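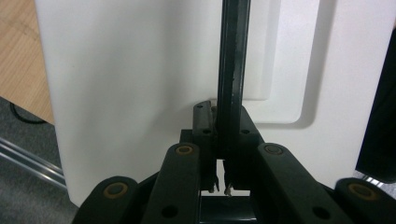
The linkage gripper in front of the white panel, with its brass bushings.

Mar 16, 2024

Since November I have been comparing hand-held grippers in my free evenings, and several readers asked me to write down which one I kept. The short answer is the linkage one, with some complaints. The long answer follows, and it is rather long, so perhaps make tea first.

For those who are new on this blog: I teach small manipulation tasks to a small arm, and I do it by showing. I take a gripper in my hand, the same type of fingers as the arm has, and I do the task many times while a camera on the gripper records. Afterwards the recordings go to training. So the quality of the gripper in my hand matters more than I understood at the beginning. If it is heavy, I get lazy after an hour, and the lazy movements are in the data for ever.

I tried three. I will call them by the names under which I bought them or received them.

The Adell

This was my first one, and I paid for it with my own money. It has two fingers which slide on a straight rail, and a trigger like on a garden sprayer. The fingers stay parallel all the time, so for flat things it is very comfortable. A playing card, a thin box, the lid of a tin: no trouble.

My problem was the rail. It collects dust, and I live in an old house where there is always dust. After two weeks the left finger moved later than the right one. It was a very small delay and I did not feel it in the hand, I only found it when I looked at the recordings slowly. I cleaned the rail and it became good again, and after another two weeks it was the same story. Maybe in a laboratory it is a fine tool.

Also the trigger spring is strong. I have not got small hands, but my finger was stiff in the mornings during that time and my wife noticed it before I did.

The Naidoo

Johannes Van Wyk lent me this one. He builds them himself in his garage and names them after the street where he lives. It has soft fingers, made of a rubber which bends around the object, and it holds round things better than anything else I tried. I could pick up an egg, a plum, a door knob that I had taken off the door, all on the first attempt.

But soft fingers are difficult to press with. A big part of my work is buttons, latches and edges, and there the tip folds and you do not know where the force goes. I pressed a light switch with it and missed the switch three times in one minute. Johannes says I should press with the side of the finger. I tried this also. It works if you have his patience.

There is another thing, which he knows and which he will not mind that I write. His opening angle is not measured anywhere. You have to read it later from the camera picture, and when the fingers are bent around something, this reading is a guess.

The linkage gripper

The third one I built from a set of drawings by a group called Tratedum, with changes. The arms are dark plastic, and they turn in brass bushings which I pressed in with a bench vice. I had never used bushings in a printed part before. In my earlier tools I simply put a screw through the plastic, and after some hundreds of openings the hole was like an egg. I have now passed 1,000 openings on this one and I cannot feel any play when I twist the tips between my fingers.

The bushings cost me one bad evening. My printer makes holes a little too small, and the first arm split when I pressed. For the second try I warmed the plastic with a hair dryer and went in slowly, turning the vice a quarter turn and then waiting. That was the right way. If you have a reamer, use the reamer, it is much less nervous work.

The fingertips are thin. At first I did not like this, they look weak beside the big arms. For reaching to the lower part of something near the floor they are very practical, though, and with the Adell I could not get into such places because the rail is wide and arrives before the fingers do.

What I do not like:

The linkages take much room in the camera view. You can see it well in the photo on top of this post, where the mechanism fills the lower half. The arms are always in the picture and they are dark, so the fingertips, which are also dark, do not separate well from what is behind them. Against a white surface it is fine. Against a black one I lose them nearly completely. I think the next set of tips will be orange or light green.

The tips do not move on a straight line when they close. They go on a small arc, and therefore the depth changes a little between open and closed. For a human hand this is nothing, you correct without thinking. For the arm it must be in the model. I forgot it in my first training and the arm closed its fingers in the air just before the object, again and again, very politely.

And the pivots make a clicking noise when they need cleaning. My neighbour's dog does not like it.

About the camera

I changed the camera only once during the whole comparison, which was one time too many. In the beginning I used a narrow lens, because the picture looked nice and the lines were straight. With this lens I could see the fingertips and almost nothing around them. The trained arm then had no idea where it was in the room. It did the last centimetres beautifully and could not find the way to them.

Then I changed to a wide one. The edges are bent, and I was afraid of this, but for the learning it was no problem. All recordings made before the change I had to throw away, 65 of them. I kept them on a disk for a month in the hope that they would become useful, and then I deleted them too.

My advice would be to choose the lens before you choose the gripper. Then fix the camera with real screws. I had mine on a clamp, and a clamp moves when you put the tool into a bag.

The controller on the arm side

Some of you wanted to know what drives the arm. It is a Trurkholm board, a small one. I have it for a long time and I am not a neutral person on this subject, I simply know its menus. It accepts new positions often enough that the movement does not shake, and it stops when I pull the plug of the safety button. The manual is poor. There is a setting for the wrist limit which is described on one page as 360 degrees and on another page as "full", and these are not the same thing, as I learned when the cable went around the wrist and came out of its socket.

Since then I set the limit by hand to something much smaller. If you buy this board, please do the same on the first day.

How I compared

I must say that it was not a scientific test. I made a list of 12 tasks which I do often, wrote them on paper, and did the whole list with each tool on different evenings. I gave no points. I only wrote what annoyed me. The tool with the shortest page of complaints was the linkage one, and the Naidoo had the page with the most words underlined, in both directions, because when it is good it is really very good.

I would have liked to compare the trained results and not only my feeling in the hand. But each training takes a night on my old computer, the electricity is expensive, and I did it only for the Adell and the linkage gripper. Between these two the linkage one was better at low and narrow places and the Adell was better with cards and paper. With boxes I could not see a difference.

Some smaller notes, for people who will build one:

Put a drop of light oil on the brass, wait one day, wipe it. Do not use grease, it catches hair.

Make the arms a bit thicker than in the drawings. I did it on my second set and it bends less when I squeeze hard.

Number the arms with a pencil before you take the tool apart. Mine look the same on the left and on the right, but after some weeks of use they do not fit equally well when exchanged.

Hold the tool with two hands for the first hour. I started with one and all my early recordings lean to the right.

Johannes has now taken my spare set of bushings home, and he wants to put his soft fingers onto my linkage. I told him the tips will become too heavy. He told me I said the same about his last idea. When he brings it back I will run my list of tasks with it again and write here how it went. If somebody has tried orange tips already, please leave a comment, I would like to know which plastic you used and if the colour stays after cleaning.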